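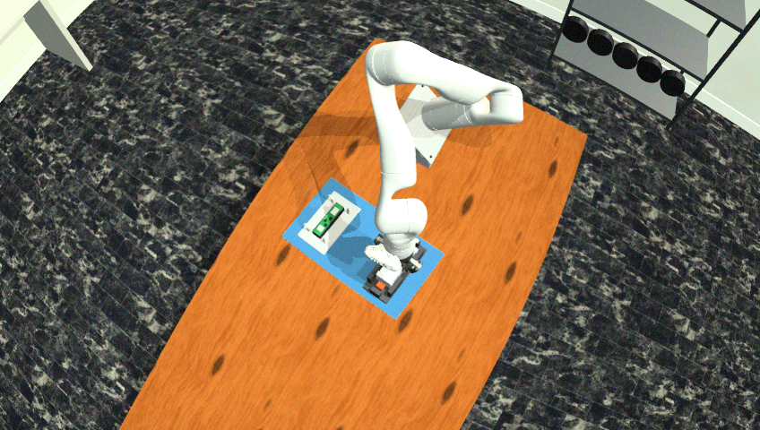 Jul 6, 2026
By Lieselotte Steinbach

Most of the thefts on the Purdale police log this spring were from garages, sheds and basement workshops, and most of those had an unlocked door somewhere in the report. The tips below are for people who keep tools at home. None of them costs much, and you can get through the list in a weekend.

Start with the side door. People put a good lock on the front of the house and leave the garage side door with the knob it came with. Fit a deadbolt. Take out the short screws in the strike plate and put in 3-inch ones that reach the framing. If the door has a window near the lock, cover the inside with a sheet of polycarbonate, screwed down along all four sides. Frosted film will keep people from looking in, but it won't keep a hand out.

Check the overhead door next. Stand outside and see whether you can push in the top of the door far enough to reach the emergency release with a piece of wire. On older doors you often can. A small plastic shield over the release takes care of it. Do not tie the cord up or cut it off. You need it in a power failure, or if somebody is caught under the door.

Take the remote out of the car. A car left in the driveway with the opener clipped to the visor is the same as a house key on the step. If your remote has already been stolen, clear the opener's memory that night and program the remaining ones again. The button is usually on the motor housing, and the manual will say how long to hold it.

Write down serial numbers. Officers can enter a stolen tool in the system if there is a number to enter. "Red drill, good condition" gets you a report for the insurance company and little else. Botond Virág on Katona Street lost a table saw, a compressor and two nailers in one night, a little over $3,000 worth. The saw came back from a pawn shop because he had the number written inside a kitchen cabinet. The nailers did not.

If a tool has no serial number, engrave one of your own. Pick something that leads back to you but is not your Social Security number. The old advice was to use that, and it was bad advice. A state abbreviation and the last part of your driver's license number will do. Engrave it twice, once where it shows and once where it doesn't, such as inside the battery well. Paint pen rubs off with solvent, so don't count on it alone.

Keep receipts with the list. Thermal receipts fade, so copy them the day you buy. Store the copy somewhere other than the workshop.

Lock up the ladder. An extension ladder lying along the fence will get a person to a second-floor window that you never bother to latch. Hang it on brackets and run a cable through the rungs. Do the same with pry bars and bolt cutters, which should be inside a locked cabinet and not on a pegboard by the door.

Bolt down the tool chest. A rolling chest rolls for everybody. Two lag screws through the back into a stud will hold it, or a chain through an eyebolt if you need to move it around.

Break down the boxes. A carton from a new generator at the curb tells the whole street what you bought. Cut it up and turn the printing to the inside.

If you come home and find the door forced, don't go in. Call from the car or from a neighbor's. Leave the door and the workbench alone until an officer has looked at them, and don't sweep up glass. Afterward, ask for the report number before the officer leaves, and write it on the same page as your serial numbers. If you notice something else missing a week later, call and have it added to that report.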